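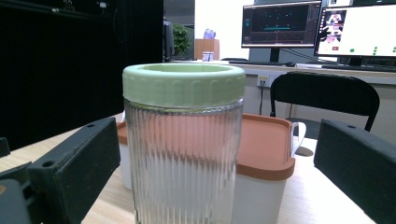 De : Barış Yüksel
À : liste handicap-galop
Objet : Re: Décharge des apprentis et valeur 20
Envoyé en mars, 17 h 40

Bonjour,

Je réponds à Lesego sur le calcul, puis sur le terrain.

Lesego Naidoo a écrit :
> Gandalo a couru sous 3 kg de décharge dans le handicap du Zurkberg.
> Faut-il corriger sa valeur en fonction du poids réellement porté,
> ou garder le poids publié ? Selon le choix, j'obtiens une livre et
> demie d'écart avec Holtico, et le classement s'inverse.

Il faut garder le poids publié. La décharge compense l'inexpérience du jockey ; si on la retire du poids, on crédite le cheval d'une contre-performance qui revient à son cavalier. Eun-ji Wang avait proposé une correction partielle, dégressive selon le nombre de victoires de l'apprenti. Sur notre base, elle n'améliore pas l'erreur moyenne, et elle complique la saisie.

Deux réserves toutefois :

-- au-delà de 2 000 mètres, l'effet du poids est plus marqué et notre barème devient approximatif ;
-- si l'apprenti monte sans décharge (course à conditions), rien n'est à modifier, mais il faut le noter dans la colonne monte.

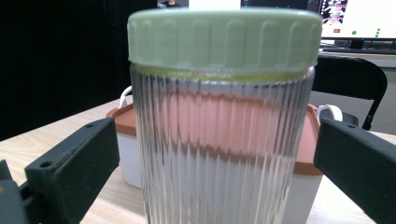 Pour le terrain, la mesure au pénétromètre a été faite le matin, avant l'averse. Les temps partiels des 600 derniers mètres indiquent une piste plus souple que l'annonce. Je propose de classer la réunion en « très souple » et de recalculer les 12 partants avec ce coefficient. Holtico, qui menait à l'entrée de la ligne droite, y gagne un peu ; Gandalo reste à 20.

Reste le cas de Cho, arrêté avant le poteau. Je le laisse sans valeur pour cette sortie. Jeanie Sutherland préférait reporter la précédente, ce qui fausse la moyenne mobile dès la course suivante.

Ningsih, peux-tu relancer le calcul avec ces paramètres et déposer le fichier au même endroit que le précédent ? Garder le point-virgule comme séparateur.

Cordialement,
Barış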